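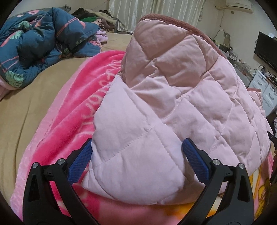
Folding is the last thing they will get right, according to Kekeli Ametepe, and he would like everyone to stop asking about it. I had just asked about it. So had the man in front of me in line, and so, I gather, had most of the people who got to the Toltix open day before the coffee ran out.

I went because my sister had a spare ticket and because I have a personal stake in the matter. There is a chair in my bedroom that has not been sat on since February. If somebody is building a machine that will deal with the chair, I want to shake that person's hand, or the machine's, whichever is offered.

Toltix has the upper floor of a building that used to sell bathroom tile, and the sign for Plonness Tile is still up over the loading door. You climb a metal staircase, you get a sticker with your name on it (mine said "Guest 87," so you get a sticker with a number on it), and then you are let loose among the benches with a cup of something orange.

The first stop was the talk. Aba Akpalu gave it standing on a crate, with slides that kept jumping ahead of her. Her part of the work is bedding, and she was very good on why bedding is awful. A mug has a handle and keeps it in the same place all day. A quilted pad has corners, in theory, but once it is in a heap the corners could be anywhere, and the stitching runs off in directions that tell you very little about which way is out. Then you pull on it and it becomes a different heap. She said that last part with real feeling. I have felt the same thing at eleven at night with a fitted sheet.

The way they teach the thing, for those of you who skipped the talk to stand near the sandwiches, is by doing the chores themselves. A person takes a gripper in the hand, two black fingers with blue pads on the tips and a camera looking down over them, and goes and tidies a real bed in a real room with it. Pinch, lift, drag, let go. The recordings go back to the office and the arm on the bench learns from them. They have 2,383 of these so far. Akpalu read the number out twice, once as a boast and once, after a question from the back, as an apology.

I liked that the rooms were real. I had expected a showroom bed with hotel corners. People's bedrooms have comforters balled up at one end and clothes at the other, and it was a comfort to learn that mine would count as research.

Then we got to try it. The hand-held gripper is lighter than it looks and makes you feel like a lobster. My job was to take a bunched-up pad by the edge binding and lay it flat on a cot. The trick is to go for the binding, which gives the fingers something to bite. I went for the middle. I came away with a large pink tent and a small audience. A boy of maybe nine took the next turn and had it flat before I had finished explaining what had gone wrong with mine.

The arm itself had its turn at two o'clock. They call it Tetteh, and it has its own little rug. It reached for a blanket, thought it over, took hold of a corner, lost it, and took hold again. Eighteen minutes later the blanket was mostly square on the cot and people clapped, me included. My sister timed it on her phone. She said she could have made the bed, run the dishwasher and called our mother. I pointed out that she could have but never would, and we did not talk much on the stairs.

Prices were not discussed, though there was a sheet by the door for anyone who wanted to lend a bedroom. Kesano, the outfit that handles the visits, pays $294 for a day in your house, and you are asked not to clean up first. I have read that line several times. I have waited all my life for a letter that said that.

I put my name down. In the box marked "items we may encounter," I wrote "chair."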